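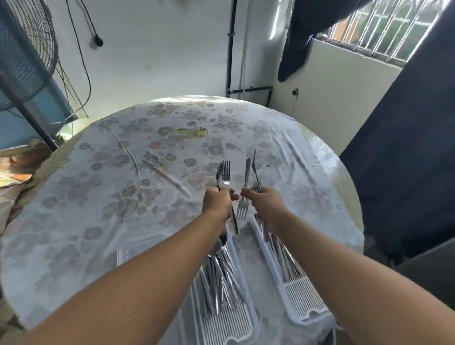 Cutlery sorting at the table, item 3 of the checklist.

Gurnside Hall, kitchen and dining room
Cutlery and table check, September
Checklist version 4

Scope: cutlery, cutlery trays, tablecloths and the two drawers they are kept in. Crockery, knives over 12 cm and the urn are on separate sheets. Results are entered as OK, Action or Not checked. Comments are required against every Action.

1. Hands and work surface
1.1 Hands washed and dried before handling clean cutlery. OK
1.2 Sleeves clear of the work surface. OK
1.3 Table stable, no rocking when leaned on. Action
Comment: The round table moves slightly on the window side. One foot pad is worn. Fit replacement from the Greenberg spares box. Table may stay in use for sorting but not for hot serving dishes until done.
1.4 Surface wiped before trays are set down. OK

2. Tablecloths
2.1 Plastic cloths free from cuts, burns and lifted seams. Action
Comment: The flowered cloth is faded. The print has lost colour and there is a torn hole in the surface, so the cloth was replaced at the end of the check.
2.2 No overhang long enough to catch a foot or a chair. Action
Comment: Cloth on the corner table hangs too low at one side. Re-centre and clip.
2.3 Underside dry before folding. Not checked
Comment: Cloths were in use for the whole of the check. Carry to next sheet.

3. Cutlery, condition
Remove pieces from the trays a few at a time. Look at both faces and along the edge. Metal cutlery reflects strongly under the ceiling light, and marks are easier to find if the piece is tilted.
3.1 Fork tines straight, evenly spaced, no burrs. Action
Comment: 4 forks withdrawn with bent outer tines. Do not straighten by hand. Bent tines that have been forced back have split before.
3.2 Spoon bowls free from pitting and sharp rims. OK
3.3 Serrated edges clean to the base of the teeth. Action
Comment: Dried residue on 2 table knives. Returned to wash, rechecked, accepted.
3.4 Handles smooth, no loose or cracked parts. OK
3.5 Discolouration. OK
Comment: Brown or gold tones on a handle may be reflection. Move the piece away from the table and look again before recording a stain. Anything that rubs off on a white cloth goes back to wash.
3.6 Total after withdrawals. OK
Comment: 116 pieces, all types. Minimum for a full sitting is met.

4. Cutlery trays
4.1 White plastic trays free from cracks, especially at the corners and along the rim. OK
4.2 Slotted or ribbed floors clear of crumbs and limescale. Action
Comment: Deposits between the ribs. Soak in warm water with descaler, brush lengthways, rinse twice. A cloth does not reach the bottom of the slots.
4.3 Trays dry before refilling. OK
4.4 Trays not overfilled. Action
Comment: Cutlery was heaped in one tray and lighter in the other. Even out the load. Pieces standing above the rim jam the drawer and present tines to the hand.
4.5 Handles all facing the same way. Action
Comment: Handles towards the front of the drawer. See 4.4 and correct both together.

5. Drawers
5.1 Runners move freely, stops in place. OK
5.2 Drawer liners clean and lying flat. Action
Comment: Left liner curls at the back. Trim or replace. Jiltelmont liner roll is on the top shelf of the dry store.
5.3 Labels legible. OK

6. Handling
6.1 Mixed pieces picked up by the handle wherever possible. OK
6.2 Forks and knives not carried in a bunch with points upwards. OK
Comment: Reminder only. Use a tray for any distance beyond the sorting table.
6.3 Dropped pieces put aside for washing and not returned to the tray. OK

Time taken: nearly 2 hours, including the rewash.

Outstanding from previous sheet
Gernorus descaler: safety data sheet missing from the folder. Still missing. Product not to be used under 4.2 until the sheet is filed; use the citric acid sachets in the meantime.

Actions 1.3, 4.2 and 5.2 to be closed before the next full sitting. Others closed at the time of the check, except 2.3, carried forward.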